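Ollstead Small Parts Project
Progress report to the Clandside Fund, second period
Prepared by Amirhossein Babaei
18 June 2025

Summary

Our first report promised you a sorted workroom. We can now offer a sorted table, with the workroom to follow. The grant was for getting the loose small parts at Ollstead out of coffee cans and into divided boxes, each with a card saying what is in it, so that people who borrow from the collection can find a foam plug without emptying a drawer onto the floor. That work is moving. It moves at the speed of small objects, which the application described as "brisk."

We planned on 948 parts for the year, a number taken from the old Enby ledger. The ledger turns out to count a bag of washers as one part when the writer was tired and as a bagful when the writer was fresh. We are keeping 948 as the target and treating the ledger as literature.

Work on the table

The table was cleared in the first month. Everything that had lived on it was moved to another table, which now needs clearing, and you will find that under Next Period. The top is light wood and small brown things vanish on it, so the work is done on a white surface. I asked for this in the original budget and was told it was a luxury. It is the best money we have spent.

The boxes are clear plastic with partitions. Clear was my choice and I stand by it, though against white the walls are faint enough that I have twice put my sleeve into one. A part goes to the box only after it has been looked at on its own, which catches the torn and the crumbly ones before they get a compartment to themselves.

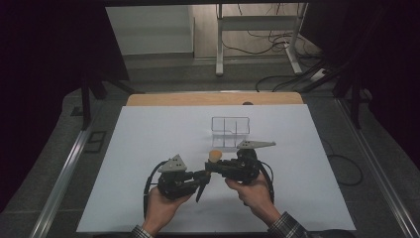 A small orange-tan cylinder in front of the divided box.

The foam pieces have taken longer than anything else. They are light, they roll, and the old labels call them plugs, sponges, stoppers and, in one case, "Juhász," after the supplier or possibly after a person who was owed them. We have settled on "plug, soft" for all of them. The Juhász label has been kept in an envelope for whoever inherits the question.

Of the 10 boxes bought under the grant, 2 are full and carded. The others are in use to differing degrees, and I would ask the Fund not to picture them as empty or as finished.

Surfaces and background

Your last letter asked why we had spent anything at all on "backgrounds." A plain pale gray turned out to be the kindest thing to look at for a whole afternoon. Dark parts have a clear outline on it, and an outline is how most of these things get told apart. 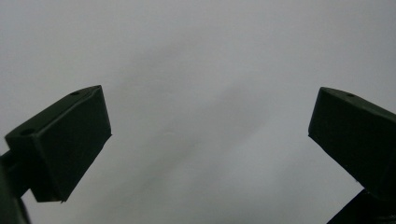 MATERIALS AND SUPPLIES

Spending stands at 85 percent of the materials line, with more than 15 percent of the materials still to buy. Cards cost more than expected. Lids were quoted separately from boxes, a practice I had not met before and hope not to meet again. I have moved a little over from the travel line, as your rules allow; the travel was to be a visit to Enby to ask about the ledger, and a phone call did just as badly.

Cloth is the other item. White fabric is good for small things that bounce, as they stop where they land. It also rumples, and a rumple will hide a washer for a week. We use it for some jobs and the hard white surface for the rest, and there is a short note by the table on which is which. People have begun to follow it. 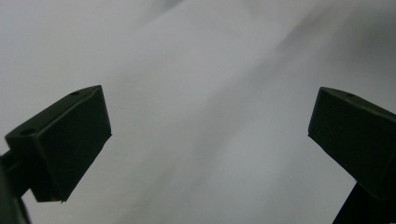

Difficulties

The compartments are not all the same size as the things meant for them. The catalog gave inside measurements that I now believe were outside measurements. The longest soft plugs go in at a slant, and the lid goes on top of them with some persuasion.

The cards were printed with "fastners." They will be used until they run out.

The old cans are still here. Every can that leaves the building is met at the door by somebody who has always wanted a can.

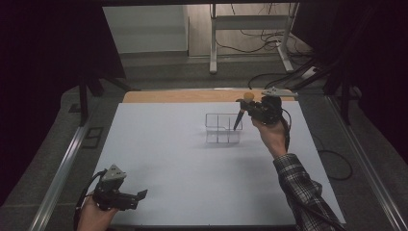 Next period

Finish the soft plugs and card them. Start on the metal parts, which at least stay where they are put. Clear the other table. By November I expect to have all 10 boxes carded and a list that borrowers can read without me standing beside them.

We are not asking for more money in this period. We would be glad of an answer on whether the unspent travel line may be used for lids.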